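The Bands Live in a Bin: Sharada Rai on Stretching, Sorting and the Joy of a Good Green Loop

Sharada Rai has strong feelings about elastic. I find this out inside the first minute, before I've got my coat off, when she hooks one foot through a flat red loop and shows me how to tell a tired band from one that still has some life in it. "Hear that? No, you didn't, and you shouldn't," she says. "If it crackles when you pull it slowly, it's on its way out. A happy band is quiet."

Rai teaches small strength classes under the name Duvasis, mostly to people who never thought they'd enjoy such a thing. She started out with dumbbells like everyone else. The bands came later, when a class moved to a second-floor room in Loretov with no elevator and she got fed up with carrying iron up the stairs.

"I put a whole evening's equipment in a tote bag," she says. "I walked up like a person going to the library! I thought, well, that's me converted."

What I had come to ask about was the mess. Anyone who owns more than a couple of loop bands knows how they behave. They fold themselves in half, they crawl inside one another, they roll into a rope at the bottom of the drawer and stay that way until you need the one in the middle. I've had a set from Bassey for two years and I've never once found the yellow on the first try.

Rai laughs at this, kindly enough. She has tried hooks (they left dents in the rubber), a shoe rack, a row of jars and a drawstring pouch that she describes as "a blender with no motor." These days she swears by a clear bin with a hole at each end to put your fingers through. You tip the bands out on a table, you use them, they go back in. She doesn't fold them and she doesn't stack them.

"People want me to say there's a method with little rolls, like socks," she says. "I did the little rolls for a month. They unroll. They're elastic, they have opinions. Let them lie loosely and let them be a heap, as long as you can see into the heap."

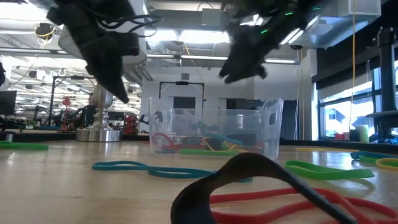
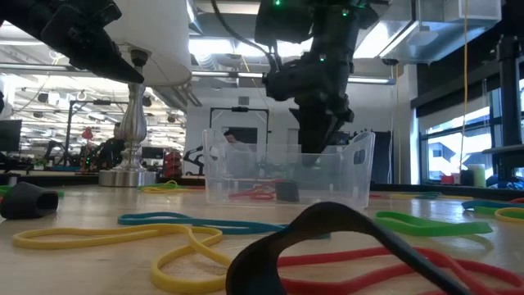
Seeing into the heap is the part she gets really excited about. Color does the work, she says, so why hide it in a gray box? She can pick out a blue edge or a bit of yellow from across a room, and so can the people in her classes, who are often holding on to a chair with the other hand and don't want to dig around.

I ask whether the colors mean the same thing everywhere, and she groans. They don't. In one of her older sets the green is the easy one; in the set she bought from Ultside it's the one that makes grown adults swear. She has a regular who borrowed the wrong green in June and did the entire class with it, side steps and all, too proud to swap. "She was so pleased with herself when I told her," Rai says. "She's used it ever since. I can't get it back off her."

Her advice is to ignore the chart on the package and try each band with the same movement, sitting down, loop around the thighs, knees out and slowly in again. Do that with every color you own and you'll know your own set in a few minutes. She writes the order on a card and keeps it near the bands. If a band's been around so long that it's gone easier than it used to be, it gets moved down the card or thrown out.

And the long black ones? I confess that mine scares me a little. "Oh, I love a big wide black one!" she says, and she's up again, demonstrating a row with it looped under both feet. In her own set the black is the heaviest, and most beginners leave it alone for months. She thinks that's a shame, as there's plenty you can do with a heavy band at half its stretch. You can stand on it and simply pull until it pushes back, and hold, and breathe. "You don't have to win," she says. "It's a piece of rubber. Just have the conversation."

She is fussier about cleaning than I expected. A damp cloth, a drop of mild dish soap, then flat on a towel until they're properly dry. No radiators, and no windowsills either, where the sun turns them chalky. She's also against leaving them stretched over a doorknob, which I do, and which I admit to her, and which gets me a long look.

Before they go back in the bin she runs each one through her fingers, all the way around, feeling for nicks along the edges. It's a habit from a class where a band let go halfway through a pull and slapped her on the wrist. No harm done, she says, but it made a terrific noise and everybody sat down.

Most of the people she teaches now have a set at home, and she encourages them to keep it somewhere they'll trip over it, figuratively. Hers is on the table. In a closet, she says, it'd be gone from her mind by the weekend. She does a few pulls while the kettle boils and a few more when she's on hold with the bank, and by the evening she's done most of a workout without putting on different pants.

I ask her for one exercise to take home and she gives me four, talking faster as she goes, the last of them shouted down the stairs after me. It was the knees-out one again, but standing, with the yellow. I found it on the second try.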